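Biogaz : le jour où j'ai enfin vu la station d'injection de Vimon

08/08/2018

Ceux qui passent par ici de temps en temps savent que je rebats les oreilles de tout le monde avec le gaz vert depuis le printemps.

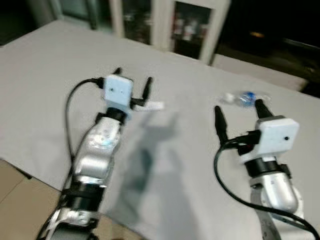
Eh bien ça y est, j'y suis allé ! La station de Vimon injecte du biométhane dans le réseau de la vallée, et la société Temside, qui l'exploite, ouvrait ses grilles aux riverains pour une matinée. Il fallait s'inscrire en mairie, j'ai dû être le premier sur la liste (je plaisante à peine).

Je m'attendais à quelque chose d'énorme, avec des cheminées et des torchères partout. En fait, tout tient sur un terrain à peine plus grand que celui du club de pétanque : deux digesteurs coiffés de leur dôme vert, un local d'épuration, le poste d'injection derrière un grillage, et basta. Le plus impressionnant, c'est ce qui se passe à l'intérieur. Le fumier, les fanes de maïs et les déchets de la conserverie fermentent tranquillement, on récupère le gaz, on le débarrasse de son CO2 et de son soufre, on l'odorise — oui, l'odeur du gaz de ville est ajoutée exprès ! — et il part dans les mêmes tuyaux que le reste.

Ce sont 12 exploitations qui livrent leur matière, toutes dans le canton. La canalisation de raccordement mesure 3 723 mètres, elle longe la départementale et je suis passé cent fois dessus à vélo sans le savoir. On nous a dit que plus de 126 foyers de Benavides se chauffaient l'hiver dernier avec l'équivalent de ce qui sort d'ici. Moi qui habite deux rues plus loin, j'étais tout content de l'apprendre, même si bien sûr les molécules ne choisissent pas leur chaudière.

Et l'odeur alors ? Tout le monde a posé la question, évidemment. Près de la trémie, ça sent la ferme, franchement, il ne faut pas être en chemise blanche. Dix pas plus loin on n'y pense plus. Le vent était avec nous ce matin-là, je veux bien le reconnaître, et une dame du hameau d'en bas racontait que certains soirs c'est une autre chanson. Temside parle de couvrir la fosse de stockage, à suivre.

Ce qui m'a passionné aussi, c'est l'histoire du débit en été. Quand plus personne ne se chauffe, le petit réseau local ne peut pas tout avaler, et il faut ralentir la production ou envoyer le surplus ailleurs. D'où le projet de rebours à Burar : un poste de compression qui ferait remonter le gaz vers le réseau de transport. Je ne connaissais même pas le mot il y a six mois, maintenant je le place à table.

Le dossier de Burar sera présenté en réunion publique en septembre, à la salle des fêtes. J'y serai, avec mon carnet et une liste de questions déjà trop longue : le bruit du compresseur, le coût, qui paie quoi. Si vous en avez d'autres, mettez-les en commentaire, je les poserai !

Et pour les amateurs, je prépare un petit billet sur le digestat, cette espèce de soupe brune qui repart dans les champs comme engrais. J'en ai demandé un seau pour mes tomates, on m'a gentiment dit non.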